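Home Products Rental FAQ Support Contact

The Clivdale Cutlery Sorter: Frequently Asked Questions
6 min read
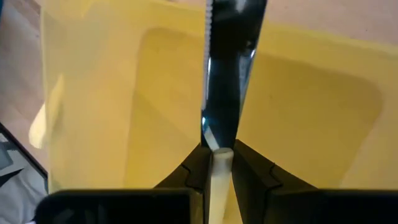 The Clivdale gripper holding a table knife over the yellow tray.

Last updated Sunday, February 11, 2024, by Cyrill Tanner, who answers the phone and would like it to ring less.

What does it do?

It picks up clean cutlery one piece at a time and puts it where it belongs. You bring it a jumble, it gives you back knives with knives and forks with forks. If you run a canteen, a catering kitchen or a care home, you already know who does this job now, and you know how cheerful they are about it.

What comes in the box?

The arm, the two-finger gripper, the wrist camera, a bench clamp, the control unit, a power cable and a printed manual. The trays are sold separately. We have had letters about this.

How fast is it?

It sorts 300 pieces an hour on a good mix. A motivated teenager is faster for the first ten minutes. Over a full shift the arm wins, mainly by not having a phone.

Where does the camera sit?

On the wrist, looking along the fingers, so it sees what the gripper is about to take hold of and keeps seeing it on the way to the tray. Wipe the lens at the start of each shift with a soft cloth. Please don't use the green side of a sponge. Kamran Nikzad in our workshop keeps a drawer of lenses that met the green side of a sponge.

Can it cope with shiny knives?

Yes, and this took us longer than anything else. A polished blade is more or less a mirror, and early software had a habit of reading the reflection of the gripper as a second gripper. The current version mostly looks for the handle and works out the blade from there. Pale handles are easiest. All-steel knives are slower, and you should expect a few second tries.

Will it handle serrated edges?

Table knives, yes. Steak knives, yes, with the slow setting on. Bread knives and chef's knives, no. The arm is strong enough, but our insurer has read the manual too.

Does it matter which tray I use?

Less than our sales page suggests. Any rigid tray that fits inside the clamp area will do, see-through ones included. Run the tray setup once for each new tray so the arm learns where the walls are. Skip this and it will find the walls by itself, loudly.

Do I need to clear the table first?

No. It ignores things it hasn't been taught. Leave enough elbow room for the arm and keep your mug somewhere else.

How many kinds of cutlery can it learn?

The standard memory holds 13 types. Teaching a new one means showing it the same item in different positions until the light goes green. Mojtaba Ranjbar, who wrote that part of the software, says this takes four minutes. Customers say ten. We print both.

Will it scratch my good silver?

The fingers are firm and the grip force is adjustable from the front panel. Start low. If it's the kind of silver that gets mentioned in a will, sort it by hand.

Can it wash up?

No. Cutlery should be clean and dry when it arrives. We do get asked this every week.

What does it cost?

The sorter is 3,000 dollars to buy, clamp included. Rental is 600 dollars a month with a two-month minimum, and rental payments count toward the price if you decide to keep it. Shahram Kordestani handles both and can do the sums for you – he enjoys it.

What if a finger wears out?

Fingers are held on by two screws and come in pairs. Order them from the Punumach parts desk and swap both at once, or the grip will pull to one side and you'll blame the camera.

Is it safe around people?

It stops when it bumps into something, including you. It does not know the difference between you and a shelf, so treat it with the respect you'd give anyone carrying a knife. Use the stop button before reaching into the tray.

When is the spoon update coming?

April. Teaspoons nested inside other teaspoons are currently treated as one thick teaspoon. We are aware.

My question isn't on the list.

Write to the support desk through the Contact page and tell us which tray you have. Have the software version handy as well – it's on the start screen, bottom line.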